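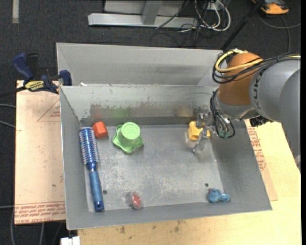 **Picks going wide near the back wall, bin cell**

Posted by Trisisari, 12/21/22

Gripper keeps closing short on anything close to the back wall. Middle of the bin is fine. Bin is bare sheet metal, clamped at one corner. Ran 3,722 picks before this started, no crash I know of. Recalibrated the camera twice, same thing. Floor is pretty scratched up and the back wall throws colored reflections off the toys. Is it the metal or is it my arm? Dont want to pull the wrist apart if I can avoid it.

**Hakari**

Could be either. Check the bin first, takes 2 minutes. One clamp means it can pivot. Push on the far corner by hand, if it moves theres your problem. Add a second clamp on the opposite side, then redo the bin corners in your config. Mine had crept a good bit by roughly 830 picks after a swap.

If it doesnt move, look at the depth image with the bin empty. Holes or lumps along the back wall = reflections. Matte gray spray on the inside walls, let it cure overnight. Leave the floor for now.

Also tie the wrist cables up higher. That low loop going over the right wall will snag when the arm reaches back.

**Agata Grasso**

had this in February, was a loose finger screw. check those too

**Lozano**

just get a plastic bin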